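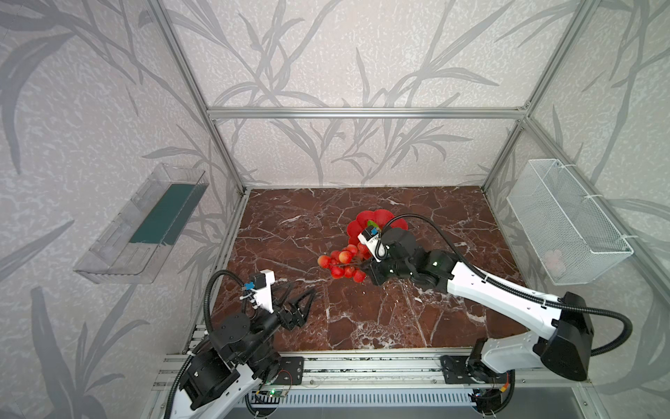
Figure 3. Two-arm cell used for the Kumovine tidying tasks, with a red plate and a bunch of grapes on the floor between the arms.

4.2 Fruit sorting as a household chore

Putting fruit in a bowl is a chore that a small child can manage, and it remains a fair test of whether a machine is ready for kitchen work. The Nemosbridge protocol assigns 300 trials to this task and allows 65 seconds for each. A trial is scored as complete when the requested item rests inside the rim and both arms have withdrawn. Long items such as the toy bitter melon are scored in the same way as round ones, whatever their final orientation.
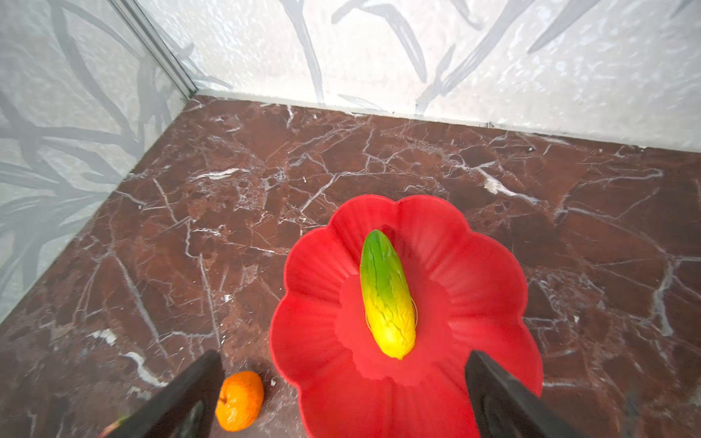 4.3 Crowded layouts

Single items on a clear floor say little about a real counter. In the second condition, long yellow fruit, strawberries and other pieces are set down close together, and the policy must choose a grasp that leaves the neighbors in place.
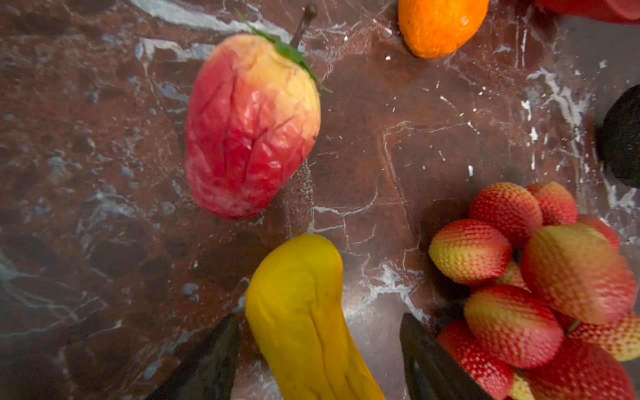

The Astov controller is permitted 2 attempts per item before the trial is recorded as a failure. Contact with a neighboring piece is logged separately and carries no penalty unless that piece leaves the floor. Following Kwok, we report both conditions without pooling them, and we make no claim regarding real produce, which bruises and varies in weight.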